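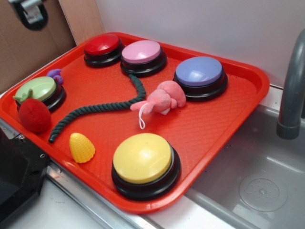 Figure 2. A sorting tray beside the sink, holding five buttons and a mix of small soft and hard toys.

3.2 Trays and small items

Once the large toys had been shelved, what remained in each playroom was the small stuff, and this took up most of the staff's tidying time. Over the study period we logged 251 small items across the two sites, Clendley and Pilgate. We treated anything that could be closed inside an adult hand as small, along with cords, ropes and strings of any length. Books, cards and paper were left out and are covered in Section 3.4.

Both sites used shallow plastic trays as a halfway point between the floor and the storage bins. Items were picked up during the session, dropped onto a tray and sorted later, usually after the children had gone home. At Pilgate the trays were kept on a shelf by the door. At Clendley they ended up on the counter next to the sink, where toys that had been in someone's mouth could be washed before they went back into the bins. Figure 2 shows a tray in such a position, set at an angle on the counter edge with the steel basin to its right.

The content of the trays was mixed in two ways. First, soft and hard items lay together. The tray in Figure 2 holds a pink plush animal and a plush strawberry along with a plastic corn cob and a set of push buttons with glossy caps. Staff at both sites told us that this mix slowed them down, as the plush items go into the laundry bag and the plastic ones into the sink. Second, items that belonged to a set were spread out among items that did not. The five buttons in the figure differ in cap color (red, pink, lavender-blue, pale green and yellow) and all have black bases, so an adult can see quickly that they go together. They are nevertheless placed apart, with other toys between them.

We coded each tray for whether a set was grouped (all members touching or within a hand's width of each other) or scattered. Of the 50 trays coded, most were scattered at the time of the first check. Grouping was more common on Friday, when the Clendley staff did a longer clean-up and often began sorting while the items were still on the tray.

Cords and strings were coded separately. A rope on a tray tends to lie across other things, and lifting it can bring them along. The dark green braided rope in Figure 2 runs from near the pink button at the top of the tray down to near the lower left edge. The plush animal next to it has a white string loop of its own. Staff had different habits here. At Pilgate, ropes were taken off first and hung on hooks. At Clendley they were left until the end and coiled into a box with the jump ropes. We did not find a clear difference in sorting time between the two habits, but the number of trays with a rope on them was small – too small to say much either way.

Partly hidden items were the most common cause of recoding. In a first pass, coders worked from a single view of each tray and listed what they could name. A second coder then did the same without seeing the first list. Disagreements were mostly over small pieces that lay behind something taller. The purple piece behind the green button in Figure 2 is typical of this group. One can tell that a toy is there and what color it is, but we would not want to name it from this view. Such items were entered as "small piece, color only" and kept in the totals. Items that only one coder had listed were discussed and then either kept or dropped.

Play food needed a rule of its own. Both sites stored it in the play kitchen, but the plush and plastic kinds had come from different suppliers and were kept in separate baskets at Clendley. We therefore coded the strawberry and the corn cob under the same category (play food) but with different materials. The Kettani scheme, which we used as a starting point, has only one code for food toys, and the Urkena scheme sorts by material alone. Combining them gave us 6 categories, listed in Table 3 with the count for each site.

Trays were not emptied or rearranged by us at any time. If a child or a staff member moved something during coding, the coder stopped and marked the tray as disturbed. Disturbed trays are left out of the grouping results but their items are still part of the overall count.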